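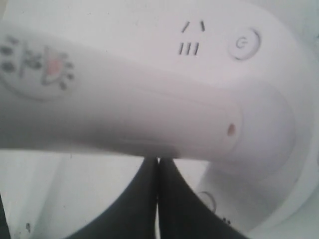
05/07/2026 - hand cream, batch 7

Brisa and I made up the Vuvuleo cream again this morning, with the oil phase added more slowly, and I must say it's a much nicer thing to rub in. Yamuna thought it a touch greasy, bless her, but she says that of everything. pH came out a shade high, so I'll check the meter before I blame the citric acid.

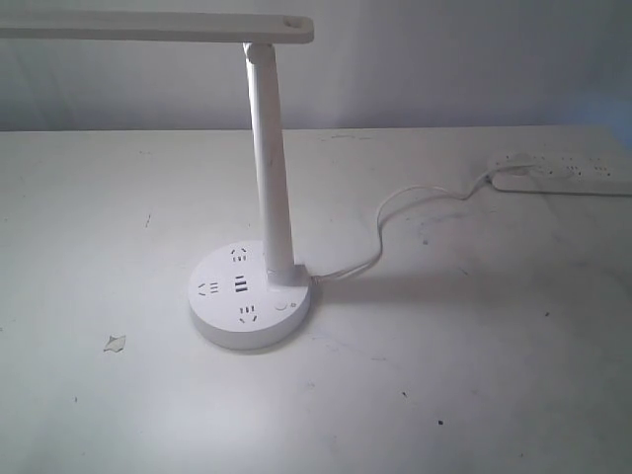 Still to do

Ask Qusai for the April stability sheets - 13 jars went in and I only have notes for eight.

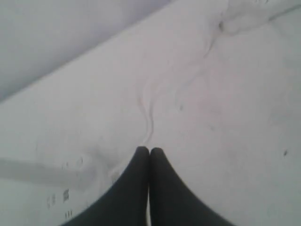

Page last changed by Tadhg Kavanagh

Cirilo would like two spare jars kept back for the scent trial, please.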